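Plemis Open Laundry Bin, White
Kanness Home – Washing and Drying – Bins and Baskets
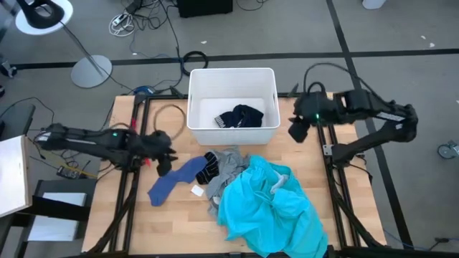
Jarlath Corrigan writes that he bought one for the socks and ended up ordering a second for everything else, and would we please stop selling out of them every April. We are doing our best, Jarlath! There are plenty on the shelves as we write, and more on the way.

The Plemis is a plain white plastic bin, rectangular, with rounded corners and a thin rim, and it has been one of our steadiest sellers for years now. It has no lid, no wheels and no clever folding parts. You set it at the back of the table, tip the clean washing out in front of it, and drop things in as you sort them – dark things first, if you're like most of us in the shop, and then the socks once their partners have turned up.

We get asked a good deal whether an open bin is better than a proper basket with holes in the sides. For wet washing on its way to the line we would still point you to the Mac Suibhne peg basket, which lets the drips out and has a handle you can hook over your arm. For dry clothes, though, smooth walls are much kinder. Nothing snags, small socks can't poke through, and a quick wipe with a damp cloth brings it back to clean. Several customers keep theirs for odd jobs as well, such as gathering up the dusters or ferrying gym things out to the car.

A word about the table, as people do ring us about it. Any steady surface will do, but a wooden butcher-block top is lovely to sort on if you have the space, and it's a comfortable height for folding. Do let the top dry off properly if you've been wiping it down, and give it a little oil now and then.

Details
Colour: white
Material: plastic, smooth inside and out
Shape: rectangular, open top
Care: warm water and washing-up liquid, no scouring pads
Order code: 1000-14

Goes well with
Grituso sock clips, pack of 22
Mac Suibhne peg basket
Kanness table oil, small tin

Delivery and returns
Bins are sent out in a cardboard sleeve, which we'd be glad if you could reuse or recycle. If yours arrives with a scuff or a split in the rim, drop us a line with your order number and we'll send another straight out – no need to post the first one back. Unused bins can be returned to the shop or by post, and you'll find the form in with your delivery note.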